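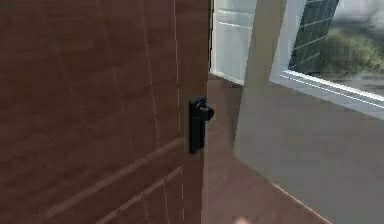 Wirken Counting and Number Sense Kit

For preschool, kindergarten, and first grade

If you have ever tried to teach a roomful of five-year-olds what "seven" really means, you already know that reciting numbers and understanding them are two very different skills. Plenty of little ones can rattle off one to ten at top speed (usually while hopping) and then count the same button twice when you ask how many are on the table. That is perfectly normal, and it is exactly the stage the Wirken kit was made for!

We put the kit together so that a teacher or a parent could open the lid and start playing within a couple of minutes. There is very little to cut out and nothing to laminate. The pieces are sized for small hands, the cards are thick enough to survive a sticky afternoon, and everything goes back in the tray in whatever order your helpers manage to put it there.

What's in the box

78 double-sided number cards, with numerals on one side and dot patterns on the other
20 chunky counting pieces in five colors
2 ten-frame boards
2 large foam dice
1 activity guide, spiral bound so it stays open on the rug
1 sorting tray with a snap-on lid

The dot patterns deserve a word of their own. We mixed them up on purpose, so a five might look like the five on a die on one card and like a wobbly line on the next. Children start out counting every dot with a finger, and after a few weeks of play many of them begin to see smaller groups right away and add on from there. It's a lovely thing to watch, and it makes early addition feel a lot less mysterious.

Games to start with

Feed the Frame is the one most families reach for first. Each child takes a ten-frame board and rolls a die, then places that many counting pieces in the squares. The first to fill the board wins, although in our experience the winner usually wants to help the other player finish too. While you play, try asking "How many more until you're full?" and give them a nice long pause to think it over.

Number Neighbors is quieter and works well at a small table. Deal out five cards each, turn one over in the middle, and take turns laying down a card that is one more or one less. If numbers above ten are still tricky, just pull those cards out and save them for later in the year.

The guide has more games in the same spirit, each with an easier version and a stretch version, so brothers and sisters can usually play together without anybody getting bored.

Choosing between our sets

We get a lot of notes asking how this kit fits with our others, so let us try to untangle it. The Jimus set is for toddlers and sticks to matching, sorting, and counting to five. Wirken picks up from there. The Trevivach set comes next, with place value rods and simple story problems, and it suits most children who are comfortable adding within ten. If your child is somewhere between two sets, we would gently suggest the easier one. Confidence goes a long way at this age, and the stretch versions leave plenty of room to grow.

Ages and care

Recommended for ages 4 to 7. The dice and counting pieces can be wiped with a damp cloth and a little dish soap. Please keep the cards away from water, and let the tray dry fully before you snap the lid on.

Lost a piece? It happens in every classroom. Mwakyusa Learning sells replacement counting pieces and single cards by mail, so one missing nine doesn't have to mean a whole new kit. Write to us with the number of the card or the color of the piece, and let us know which set it belongs to.

Classroom orders

Schools ordering several kits can pay by purchase order. For delivery before summer break, please have your order in by the first week of June.

Page updated Monday, March 6, 2023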